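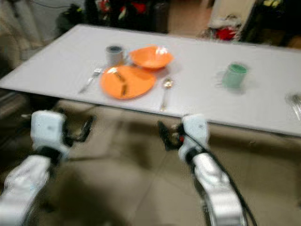
Photo: Esperanza Paredes

Table setting by teleop, how many demos before you stop?

marlowbench
Wed 25 January
Okay so I'm teaching our two-arm setup to set a table. Plate, bowl, cup, fork on the left, spoon on the right. I drive it with the leader arms and I've got 100 demos saved so far. The plate and bowl I can do half asleep. The fork is killing me — I come in, miss the handle, back off, come in again, and by then the demo is so long I want to throw it out. Do you keep the ones with a fumble in them or only the clean ones?

tinplate_jo
Keep them! If the arm never sees a missed grab it won't know what to do after one. I kept everything on my cup stacking task and it got way better at trying again.

Haltier
Gonna disagree with Jo. I had 469 demos with all the fumbles left in and the policy learned to fumble. It would hover over the spoon and do my little nervous wiggle, exactly my wiggle, it was kind of embarrassing. I cut it down to 172 and retrained and the wiggle went away.

tinplate_jo
Well sure, but a wiggle isn't a recovery. I mean keep the ones where you miss and then fix it in one go. Toss the dithering.

Haltier
Fair. I'd still want mostly clean ones first.

pradik
Different question, are you moving the head while you drive? That view is really smeared, the green cup has two outlines. Thin shiny stuff like a fork is the first thing to disappear when it gets like that.

marlowbench
Ugh, yes, probably. I look around a lot between the orange dishes and the other end of the table. Didn't think it mattered.

pradik
It matters for silverware. Pause, let the view settle, then reach. I also park the grippers in the same spot before every grab. Try 30 new ones like that, fork only.

quietgantry
Or skip remote control for the fork and move the arm by hand? I find it so much easier to feel when the fingers are flat to the table.

pradik
Then your hands are in the camera view the whole time. Not a fan.

marlowbench
Doing the 30 fork ones tonight, with pauses. Jo, I'm keeping the quick fixes in a separate folder for now.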